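Jarkness Workshop – Notebook, Paper and Board Store
June 2022

Humidity and curl in the 390 gsm board

The purpose of this entry is to record the present condition of the board delivered under the Calimlim order and to set out how it is to be stored. The delivery comprised 1,186 sheets on five pallets. Curl was noted along the short edge on sheets from the top of each pallet. Sheets from lower down lay flat.
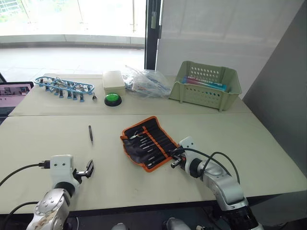 Entry by the Stock Keeper, Jarkness Workshop
For circulation to bindery and finishing

The store has been kept at 65 per cent relative humidity, as read on the Virkadik gauge beside the inner door. This is higher than the supplier's note advises. The wrapping on two pallets had been slit at the corners before they reached the store, and it is on these that the curl is most marked.

Sample strips were cut with the grain and across it, marked in pencil and left overnight under the glass plate. Those cut across the grain lifted again by mid-morning. The others stayed down.

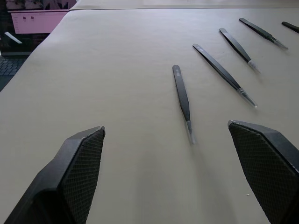
It was then decided to repeat the work with strips from the middle of the pallet, using the same plate and the same weights. The results are entered in the blue ledger, under Kirnow, as that job has first call on the board. Colleagues are asked not to trim any sheet for Kirnow until the second set has been read.

A point raised at the bench was whether curled sheets may be used at all.

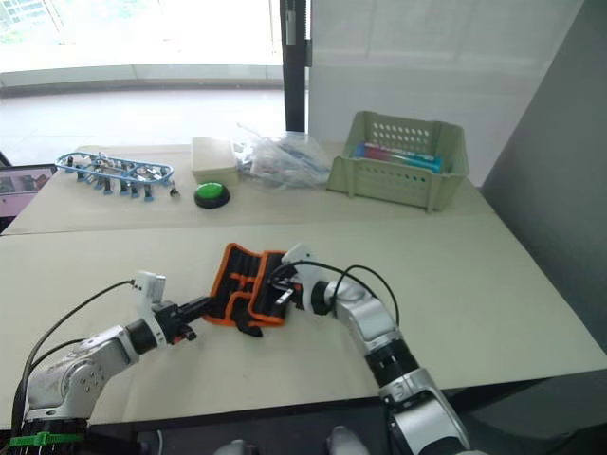 Can a curled sheet be turned over and pressed flat before gluing?
It can, provided that it has first stood in the store for a full day with its wrapping off. Sheets pressed straight from the pallet tend to spring back once the glue has been applied.

Pallets are to be kept off the outer wall and opened one at a time. Part-used pallets should be rewrapped before the store is locked – tape alone is not enough. The old stock from November remains on the upper rack and is to be used for mock-ups only.

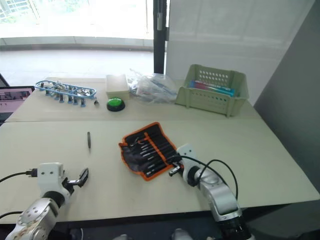 Tabletop in two panels, with open tool roll.

Outstanding: second reading of strips; reply from Calimlim on the slit wrapping; new chart paper for the gauge.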